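Home > Kitchen > Baking > Erkier Proofing Cloth

Erkier Linen Proofing Cloth, Long
Sold singly
In stock, ships from Skarcombe

I've been baking bread at home since before I opened this shop, and for the first few years I did it all on tea towels. They worked! Sort of. Then a baker friend gave me one of these for my birthday and I went a bit quiet, because the dough just rolled off it onto the peel like it had somewhere to be. I've stocked them ever since the shop had shelves.

So, what is it? A long strip of heavy flax linen, unbleached, woven pretty tight, that you flour and pleat into folds so your baguettes or batards can sit side by side and hold their shape while they rise. You may know it as a couche. I call it the cloth. My customers call it all kinds of things and I usually work out what they mean.

The weight is 440 grams per square meter, and that number matters more than anything else on this page. Thinner linen flops. You pull up a pleat between two loaves, turn around to fill the kettle, and when you look back it's slumped over and the loaves are kissing. This stuff stands up by itself. It feels almost like cardboard when it first arrives (please don't write to me about that, it's how it should be) and it loosens up after a month or two of regular baking.

The long edges are selvedge, straight off the loom, so they won't fray. The short ends are raw. I went back and forth with the weavers at Ağca over this because I wanted them hemmed, and Aslı Karabulut, who runs the finishing room there, talked me out of it. A hem traps flour, old flour goes musty, and then you have a smelly hem. Fine! Raw ends it is. Trim the loose threads with scissors when they bother you.

Breaking it in

Lay it flat on a dry counter and rub flour into it with the palm of your hand, really work it in, then shake it outside. Do that twice before the first bake. I use a half-and-half mix of rice flour and plain white, though all white is fine if that's what's in the cupboard. After that you only need a light dusting each time. If your dough is very wet, go heavier than feels sensible on the first couple of bakes.

Looking after it

Don't wash it. I know, I know. But washing shrinks it and softens the weave, and you end up with a very expensive tea towel. Scrape off any stuck bits with a plastic bench scraper once they've dried, brush it down, and hang it over a chair or the oven door handle till it's bone dry. Then roll it up loosely and keep it somewhere with a bit of air. Mine lives on top of the fridge. Never put it in a plastic bag, and if you've got a dog, a high shelf is a good idea (ask me how I learned that one).

If it gets a spot of mold you can try a stiff brush and a day in strong sun. I've saved 2 that way and lost one.

What changed this year

We moved from the old batch to the current one in June. Same weavers, same weight, but the color runs a little grayer and there's now a blue thread down one edge so you can tell which side has been floured. I keep the blue on my left. If you own one of the older ones and you're buying a second, they'll work together perfectly well, they just won't match.

The cloth fits neatly on the Tollitz proofing board, which we also sell, and on most half-sheet pans if you fold the end under. It goes out by letter post in a flat cardboard sleeve, so there will be creases. They drop out once you've pleated it a few times.
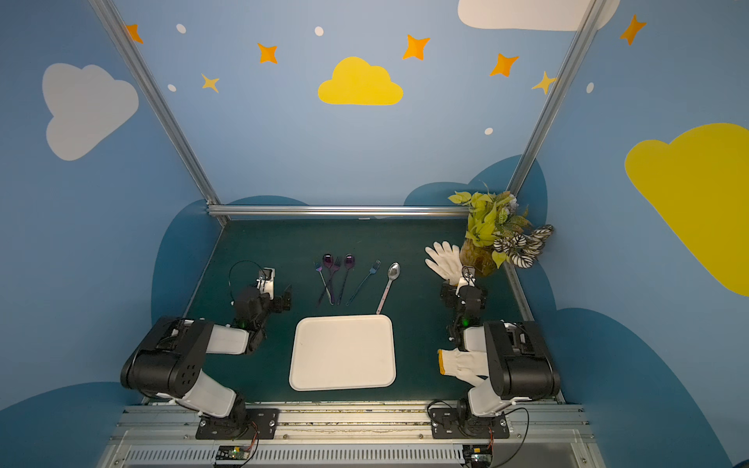
Can I use it for round loaves as well?

You can lay a folded piece inside a bowl or a basket and it'll do the job, though the folds leave marks on the crust. For rounds I'd go for the Tollitz basket liner, which is a lighter linen cut in a circle with elastic around the edge. I use the long cloth for rolls all the time, though, three or four to a pleat.

Details

Material: flax linen, unbleached, undyed apart from the blue edge thread
Width: 338 mm
Length: 200 cm
Weight: 440 g per square meter
Edges: selvedge on the long sides, raw on the short ends
Care: brush and air dry, do not wash

Returns are fine within a month as long as you haven't floured it. Once there's flour in it, it's yours!

Page updated Nov 16, 2021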